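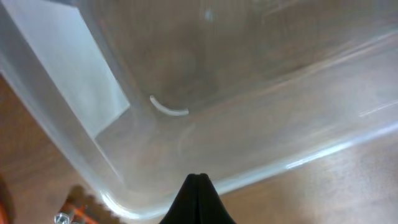
Clear storage bin with a small curved white piece on its floor.

Torel Mixer Notes

README for the November release, 11/26/18

Torel Mixer Notes is a free collection of stand mixer settings, written down by home bakers while they were baking. If you have ever read "mix on medium until smooth" and wondered what medium means on your machine, this is for you! Each record ties one recipe to one mixer, with the attachment, the speed on the dial, the minutes at that speed, the batch weight, and whatever the baker wanted to say about the result. The comments are our favorite part, so please don't skip them.

What you get

The release has 300 records from 60 bakers in and near Ustden, covering 12 mixer models. Everything sits in plain comma-separated files that open in any spreadsheet program.

records.csv holds one line per bake
mixers.csv has the bowl size, speed range and attachments for each model
recipes.csv has ingredient weights, in grams
comments.txt has the bakers' remarks in full, matched to records by number

We also include Su, a small command-line reader that Ynyr Ifans wrote for looking things up in the kitchen with floury hands. Type a dough and a bowl size and it prints the closest records, with the comments underneath. It's quick and wonderfully plain.

Getting started

Unpack the folder anywhere you like and open records.csv. To use Su, keep it in the same folder as the files and run:

su find brioche --bowl large

Leave off the bowl size if you want to see every brioche. Adding --comments off gives a shorter list, though you'll miss Herman Sopacua's long and very good argument for starting enriched dough with cold butter.

Fields in records.csv

record: the record number
mixer: short code, explained in mixers.csv
recipe: short code, explained in recipes.csv
tool: hook, whisk, flat beater or other
speed: the number on the dial as the baker read it
minutes: time at that speed, to the nearest half minute
batch: total weight in the bowl, rounded to the nearest 100 grams
stages: how many times the speed was changed
result: good, usable or poor, in the baker's own judgment
room: cool, normal or warm

A blank field means the baker didn't write anything. We haven't filled in any gaps.

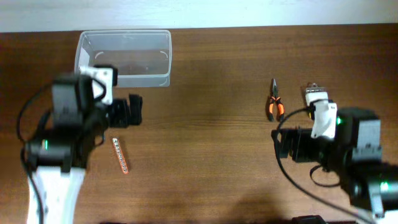 Wooden tabletop with two robot arms and an open clear container.

How the notes were gathered

Bakers got a one-page sheet and used their own mixers at home. They could bake whatever they wanted, as long as the ingredients were weighed. Tegwen Gronow typed up the sheets and Satish Bhatia checked the typing against the paper, then went back to the bakers with questions where a speed looked odd. Some odd speeds were real. One mixer starts its dial at 0 for a slow stir, and another counts half steps, so a 3 on one machine can be nothing like a 3 on the next. The mixers file has a scale column to help you compare.

What it's good for

Planning a first bake on a new mixer, writing clearer recipes, putting together handouts for baking classes, or just settling a friendly disagreement about meringue. Huw Beddoe has already used the bread records to rewrite the handout for his Grodurum evening class, and his students' loaves are looking great.

Please don't use it to rank mixer brands. The models come from what people happened to own, some have only a handful of records, and a "poor" result is just as often a tired packet of yeast. It isn't a substitute for the manual either, above all for the largest amount of dough a motor can take.

Known problems

Bread and cake fill most of the file, and there is very little pastry.
Room temperature was judged by feel.
Two of the hook attachments were swapped between models by one baker. Those records are marked "other" under tool.
A few comments mention oven settings, and we left those in.
Su doesn't understand accented letters yet, so search for "creme" without the accent.

Privacy and reuse

Names of the bakers are not in the files. The people named in this README agreed to be here. You may copy, change and share the notes, including in things you sell, as long as you say they came from Torel Mixer Notes and mention any changes you made to the numbers.

Adding your own bakes

Yes please! A blank sheet is in the folder as sheet.txt. Fill in one per bake and send it back with the mixer's model name written exactly as it appears on the label. Pastry bakers, we would be especially happy to hear from you, and shortcrust goes to the top of the pile.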